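Jokska notebook, June, 9:30 a.m.

Plaid cloth on the round table again today, folding examples for the learner. Kheri and I took our time over the first ones, and I'm glad we did.
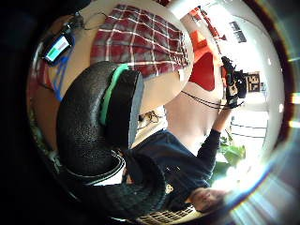 How many examples before we retrain? 50 clean ones, same as last round.

Pendo wants slower starts — she has a point, the grip signal is much easier to read that way.
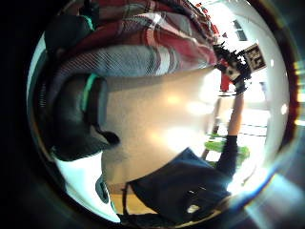 and I'd like us to pause a little after each release too, so the cuts are easier to make later on.
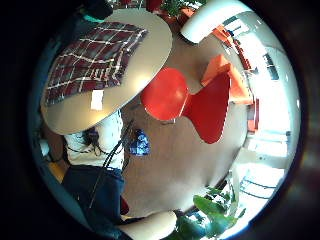 Vol. 3, p. 85

Kheri will copy everything to Simiyu after lunch.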